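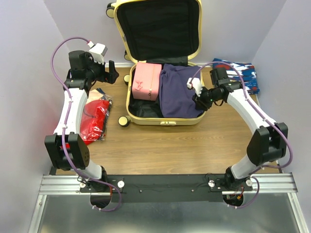 Figure 1. The two-arm cell with the suitcase open at the back of the table.

Setup and Upkeep of a Two-Arm Packing Cell
Project report, Starncombe Technical College
Jaxon Grewal and Solange Paquette
Supervisor: Diane Dufour

1. Purpose

The cell was handed over to us in June with two working arms and almost no paperwork. Our task was to write down how it is set up, fix the faults we found, and leave a maintenance routine that the next group can follow. Teaching the arms to pack was a separate project, run by Wumpini Asamoah, and it is covered here only where it affected the hardware.

2. Layout

Both arms stand at the front of the table and reach in toward the suitcase. A black mounting plate runs between the two bases and is held by round silver knobs, two at each base. Under it is an aluminum rail with grooved channels. Each gripper carries a white module, likely a camera. The purple cables follow the arms, arch over the grippers and come back down to drop through round openings under the bases.

The walls are a pale lavender. We kept them as they were, because changing the background would have meant repeating Wumpini's camera checks.

3. Faults found

Left arm cable. The arm stopped with a communication error when it reached toward the back of the table. At first we blamed the gripper and spent most of a week on it. The cable had been tied too tightly near the elbow, so it pulled on its connector when the arm stretched out. We cut the ties, left more slack above the gripper and tied it again at intervals.

Mounting knobs. The right base had moved slightly between sessions. One knob was not fully tightened. We now check all four by hand before power is turned on.

Camera angle. The left camera had turned on its bracket and no longer matched the saved calibration. We set it again and ran 32 test moves to the same point. All of them landed within the limit we had agreed with our supervisor.

4. Maintenance routine

Before each session:
Check the mounting knobs.
Move each arm slowly through its full reach and watch the cable.
Wipe the camera lenses with a dry cloth.
Start the controller, then home the left arm, then the right.

Every 200 cycles:
Look over all cable ties and replace any that have slipped.
Check the gripper screws.
Repeat the camera calibration.

The cycle count goes in the logbook. It stood at 1,010 when we finished.

5. Results

After the cable was rerouted we ran 213 cycles with no communication error. The right base has stayed in place. Homing still fails now and then on the right arm – a second try has always cleared it, and we did not find the cause.

6. Remaining work

The loose red wires near the right base should be put in a sleeve. Spare cable ties are in the drawer marked Seltov. Paraskevi Kyriakidis in the workshop has the key to the controller cabinet and a printed copy of the routine.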